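Cirnik Residents Told to Fold Before They Box

CIRNIK - The town's linen swap returns to the Balaskas Hall in March, and this year it comes with rules about folding.

The swap, now in its third year, lets residents of Cirnik and neighboring Plarness hand in towels, tablecloths, pillowcases and dishcloths they no longer want, and take home somebody else's. Last spring's event brought in more than 1,000 pieces. It also brought in one bath mat of such age and character that it was moved to the parking lot before the doors opened.

Most of what arrived was clean and perfectly usable. The trouble was the state it arrived in. Cloths came balled up in grocery bags, stuffed into a salad spinner and, in one case, wrapped around a casserole dish that the owner later came back for. Sorting was supposed to take an hour. It ended at 9:40 p.m., with the pizza long gone.

So the organizers have put out a one-page guide, available at the Skalley Street library and taped to the door of the hall. It asks that everything be washed, dried, folded in thirds and placed in a shallow cardboard box, the kind with low sides that canned goods come in. Bags will be turned away. So, the guide adds in bold type, will bath mats.

The low-sided box is the part people have had opinions about. At an information evening last month, a good 20 minutes went to whether a shoebox counts (it does, for napkins) and whether a tall box might be cut down to size (it may, and the edges don't have to be pretty). A proposal to allow laundry baskets was heard politely and went nowhere.

Folding got its own session. The hall set out long tables, passed around a stack of old dishcloths and let people have a go. The official method is to lay the cloth flat, bring one side in, bring the other side over it, then fold the strip in half and in half again. This produced, by the end of the night, a respectable number of rectangles and a few things that were closer to burritos.

Those who would like to practice at home are advised to start small. A kitchen table and a dishcloth will do, and waffle-weave cotton is a forgiving choice, as it doesn't slide around and its wrinkles can pass for texture.
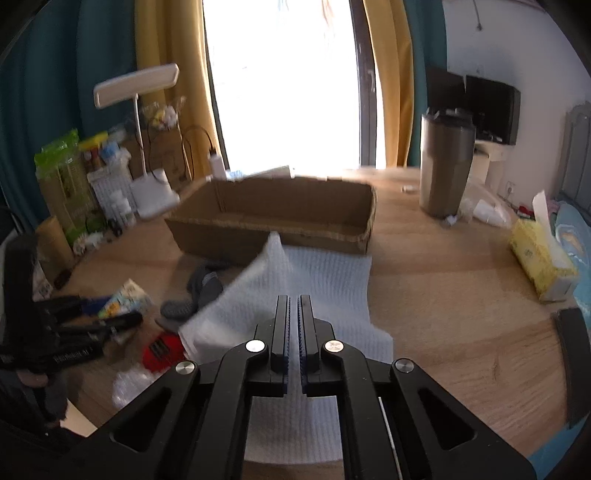 A white cloth with one corner turned up, and a low cardboard box on the table beyond it.

Fitted sheets remain a sore subject. The guide gives them a single line, which reads "Do your best." An earlier draft had a diagram with 10 steps and several arrows. Test readers in Plarness got as far as step four, after which the results varied, and the diagram was dropped. Fitted sheets may now be rolled and tied with string.

Tablecloths have to be labeled with their length, a change prompted by a dinner last summer at which a swapped cloth covered a little over half the table. Masking tape and a marker are fine. Safety pins are discouraged, for reasons the sorting crew would be happy to go into.

The hall can take 400 boxes, stacked no more than 3 high along the back wall. Drop-off runs from 8 to 11 a.m., and the swap itself opens at noon. Everyone who brings a box gets a paper ticket good for the same number of pieces they handed in. Towels count as one piece whatever their size, a policy that has quietly made washcloths the most popular donation in town.

People with nothing to give are still welcome and can come in after 2 p.m., when whatever is left is free to all. Last year that meant a great many beige pillowcases and a tablecloth printed with lobsters, which has now been through the swap twice and is expected back.

Anything unclaimed by 4 p.m. goes to the animal shelter in Plarness, where the standards on folding are understood to be relaxed. The shelter has asked for towels and flat sheets in particular and would prefer not to receive lace.

There is no charge to take part. Parking is on Skalley Street, as the lot behind the hall will be used for unloading. Cars should pull in from the bakery side and leave by the other end, and drivers are asked not to stop in the exit lane to browse.

Helpers are still needed for the morning sort, which this year has a finish time printed on the schedule. Coffee will be provided, along with about twice as much pizza as last time. Sign-up sheets are at the library desk, next to a small pile of sample dishcloths, folded in thirds, which visitors are requested to leave the way they found them.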